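Dresser drawers sticking in winter, solid wood runners

Posted by Kavitha Rodrigues
January 12, 2022

I have an older dresser with wood-on-wood runners, no metal hardware. The top two drawers slide normally from spring through fall. In December they start to bind in the last third of travel, and the left side lags the right. Indoor humidity drops to 40 percent with the heat on, so I would expect the wood to shrink and the fit to get looser. I have already tried candle wax. Is this a runner problem or a case problem?

Erdal Soylu

Case problem, most likely. Loose drawers rack. When the sides shrink, the side-to-side clearance grows, the drawer turns slightly as you pull it, and opposite corners jam against the case. Pull with both hands, evenly. If the binding stops, it is racking.

Check the case next. Measure the drawer opening corner to corner in both directions. If the two numbers differ, the case is out of square. Shim the low foot until they match, then try the drawers again before you remove any wood.

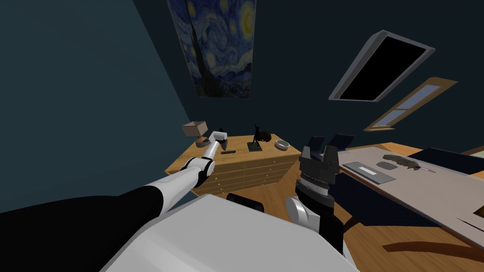
Also take the weight off the top while you measure. A loaded top can sag enough to pinch the upper drawer, and you will be chasing a reading that changes when you put everything back.

If the openings are square, glue a thin strip of hardwood to the drawer side that has the most play. Sand it with 80 grit until the drawer moves freely, finish with 600, and wax. Leave some clearance for summer.

Hanne Pitkänen

Mine did this and I just sanded everything. Worked fine until the next year, when it rattled.

Paraskevi Pappas

Agree with Erdal on measuring first. One addition: look at the runners with a flashlight. On old pieces the front ends wear into a groove and the drawer drops as it comes out. Wax does nothing for that. You can flip the runners if they are screwed in. If they are glued, fill the groove with a hardwood patch and plane it flush. Do not use spray oil on any of it. It soaks in and the glue will not hold later.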